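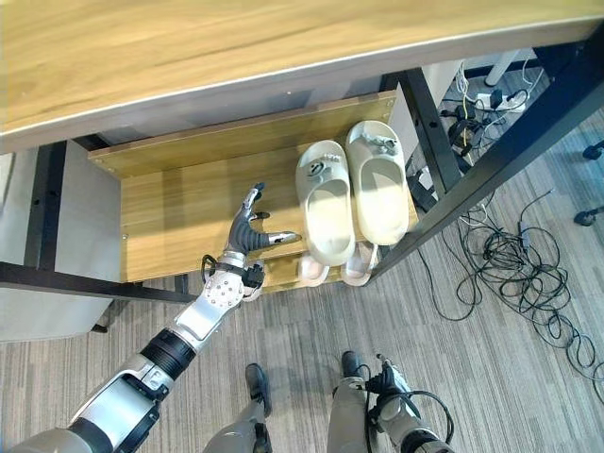

¿Se puede congelar el caldo de gallina con la grasa, o hay que desgrasarlo antes?

Se puede congelar con la grasa puesta, que hace de tapa y lo protege un poco, pero si pensáis usarlo para arroces o sopas finas os conviene quitársela al día siguiente, cuando ha cuajado en la nevera y sale entera con una cuchara.

Con eso contesto a lo que me preguntabais dos o tres por privado y paso a lo gordo, que es el mensaje de Panya. Lo copio entero porque creo que a algunos no os llegó (a mí me apareció en la carpeta de correo no deseado, vete a saber por qué):

El 2 de mayo de 2026, Panya Srisuk escribió:
> Hola a todos:
>
> Llevo tiempo leyendo la lista sin escribir y me estreno con una
> consulta. Quiero hacer gallina en pepitoria para una comida de
> familia y las dos veces que he probado me ha salido la salsa
> cortada, con grumitos, como si fuera huevo revuelto en caldo.
> El sabor estaba bien, pero daba pena verla.
>
> Uso una gallina entera troceada, 100 gramos de almendra,
> azafrán, cebolla, un vaso de vino blanco y 3 yemas de huevo
> cocido. La receta la saqué de un cuaderno de mi suegra, que
> pone «se añaden las yemas y se deja hervir», y ya está.
>
> Mi segunda duda es si puedo hacerla con pollo, porque la
> gallina me tarda una barbaridad y se me echa la hora encima.
>
> Y la tercera, ya que estoy: ¿la almendra frita o tostada en el
> horno? En casa hay división de opiniones.
>
> Gracias y un saludo,
> Panya

¡Bienvenido, Panya! Menudo estreno, me has tocado el plato favorito. Voy por partes y me vais a perdonar si me enrollo.

Lo de la salsa cortada. A mí me pasaba igual hasta que dejé de echar las yemas directamente a la cazuela. Las yemas cocidas en teoría no se cortan, porque ya están cuajadas, así que yo sospecho que lo que ves son trocitos de yema mal deshecha flotando por ahí (si las usaras crudas sería otra historia, y entonces lo de hervir sí que es un desastre seguro). Lo que hago es machacarlas en el mortero con la almendra, el azafrán y un diente de ajo frito, y cuando tengo una pasta bien fina voy añadiendo caldo de la propia cazuela, a cucharadas al principio, sin prisa, hasta que queda como unas natillas claras. Entonces lo vuelco todo en la cazuela y la meneo cogiéndola por las asas, nada de cuchara. Fuego flojito y un cuarto de hora más, que haga chup chup y poco más.

Si no tienes mortero o no te apetece darle al brazo, la batidora vale perfectamente. Yo estuve años diciendo que no era lo mismo y luego un día la usé por pura pereza y en la mesa se la comieron igual. Eso sí, la almendra pícala primero en seco, que si la echas entera con el líquido siempre quedan piedrecitas.

Otra cosa que mirarÍa es la cebolla. Si la dejas a medio hacer suelta agua después y te afloja la salsa justo cuando creías que la tenías. Yo la pocho con una hoja de laurel y una pizca de sal, tapada, unos 30 minutos, hasta que se deshace al apretarla con la cuchara. No tiene que coger color. La gallina la he dorado antes en ese mismo aceite, enharinada muy por encima, y la reservo en un plato hondo para que no se pierda el jugo.

Lo del pollo. Poder, puedes, claro que sí, y yo lo hago entre semana. Pero compra contramuslos, con hueso y con piel, y olvídate de la pechuga, que en guiso se te queda como esparto. Para cuatro personas y sin pan me apaño con ocho contramuslos y unos 600 mililitros... mentira, 600 mililitros justos, que tengo una jarra con la marca. El guiso te queda hecho en tres cuartos de hora. El truco está en que con pollo el caldo de la cazuela sale más soso que con gallina, así que ahí agradeces tener en el congelador del otro, del bueno (por eso venía a cuento lo de la grasa). En casa lo guardo en botes de yogur, que dan para una ración de salsa y no ocupan nada.

Si al final te decides por la gallina, hazla la víspera. De verdad, Panya, quítate ese agobio. La dejas guisada sin el majado, la guardas en la nevera con su caldo, y al día siguiente la calientas despacio y le pones la almendra y las yemas en ese momento. Gana muchísimo de un día para otro y llegas a la comida con la cocina recogida.

Y la almendra, frita. Ya está, ya lo he dicho, que me lluevan los correos. Tostada en el horno queda más limpia de sabor, pero a mí la pepitoria me gusta con ese puntito de aceite, y además aprovecho la misma sartén para freír el ajo y una rebanadita de pan duro que también va al mortero. Ojo con pasarte, que la almendra sigue tostándose sola cuando la sacas. En cuanto esté rubia, fuera y a un plato con papel.

De acompañar, arroz blanco o patatas fritas en dados. Mi madre ponía las claras de los huevos picadas por encima, así no se tiraban, y yo sigo haciéndolo aunque mis hijos las aparten al borde del plato.

Por cierto, en noviembre alguien preguntó en la lista por el vino y quedó sin contestar. Yo le pongo un blanco seco corriente, del que luego vaya a salir a la mesa, y lo dejo reducir con la cebolla antes de que vuelva la gallina a la cazuela. Con jerez también lo he probado. Sale más oscura y con un sabor más serio, a mí me gusta, pero pon la mitad porque manda mucho.

Cuéntanos cómo te sale, y si tu suegra tiene en ese cuaderno algo de escabeches, cópialo aquí, que ando buscando uno de perdiz que no sea puro vinagre.

Un abrazo a todos,
Maribel

P. D.: El que pedía la receta de las croquetas con los restos: me la guardo para otro mensaje, que tengo que apuntar las cantidades de harina la próxima vez que las haga. Siempre las he hecho a ojo.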